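# Hanging pictures in the rented flats on Mendeck Street

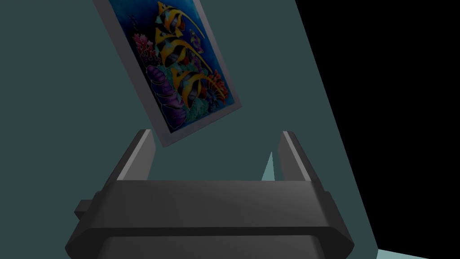
Can tenants put nails in the walls now? In the bedrooms and living rooms, small ones are allowed, but the hallway and kitchen walls are still off limits.

The change came in with the new house rules in April and applies to both buildings, 324 and 454 Mendeck Street. Several of you have written to ask what "small" means, what happens when you move out, and whether the old adhesive strips are still all right. Lenka Kollár in the office has gone through the letters, and her answers are collected below.

**What you can use**

A small nail or a picture hook with a thin pin is fine for anything you can lift easily with one hand. Hooks with two pins are also fine. Screws and wall plugs need a note to the office first. Send the room, the wall and what you want to hang, and you should hear back within the week. Shelves, mirrors taller than a door handle, and televisions all count as needing a note, even when the fixings that came in the box are short.

Adhesive strips are still allowed but we would like to see fewer of them. The paint used in the 2 top-floor flats at 454 and in all of the flats at 324 does not hold up well when the strips come off, and a patch of missing paint takes longer to put right than a nail hole. If you already have strips up, leave them where they are until you move out or the wall is due for painting. Please don't pull them off to swap them for nails.

**Where the walls are different**

The outside walls are brick with plaster over them. A pin will go in part of the way and then stop. Forcing it will knock out a piece of plaster, so if it stops, pull it out and move a little to the side. The walls between rooms are plasterboard on wood studs. A pin hook holds well enough in plasterboard for a light frame. For a heavier one, find the stud. Knocking on the wall works for some people. The office also has a stud finder, and you can borrow it overnight if you sign the book.

The kitchen and hallway walls are off limits on account of the wiring, which runs at odd heights in both buildings. The drawings we have are from before the last rewiring and can't be relied on. This will be looked at again when the electricians have finished at 454.

Please don't nail into door frames, window frames or the picture rail at 324. The rail takes the brass hooks that slot over the top, and the hardware counter at Gatchalian on the corner sells them singly. They also sell cord. If you're hanging from the rail, use two hooks for each picture so it stays level, and keep the cords the same length.

**How high**

This came up more often than expected. There is no rule. Lenka hangs hers so that the middle of the picture is level with her eyes, and lower above a sofa, with a hand's width between the sofa back and the frame. Hold the picture up against the wall and have somebody else look at it from the doorway before you make a hole. A strip of masking tape along the top edge will mark the height while you measure down to the hook. Don't leave the tape on over the weekend.

**When you move out**

Take out the nails and leave the holes. We fill and paint them ourselves, and there is no charge for holes of the allowed kind. In the past some tenants filled holes with toothpaste or soap, and both show through the paint. If you'd rather fill them yourself, ask for a tub of the filler we use and a small pot of the right white. The white at 324 is not the white at 454.

Screw holes that were agreed in advance are treated the same way. Holes that weren't agreed will be taken from the deposit at the cost of the repair, as before.

**Noise**

Hammering follows the same hours as drilling: after nine in the morning and before seven in the evening, and not on Sunday. Two taps to get a hook in won't bother anyone much, but a whole wall of frames will, so put a note by the mailboxes if you're planning one.

**Spare frames**

There is a box of frames in the basement at 454, next to the bicycle racks. They were left behind when the Hustitov reading room closed and anyone may take one. Some have no glass. Please close the lid again afterward, as the basement is dusty.

Questions about any of this can go in the office mailbox at 324 or be asked at the desk in the mornings.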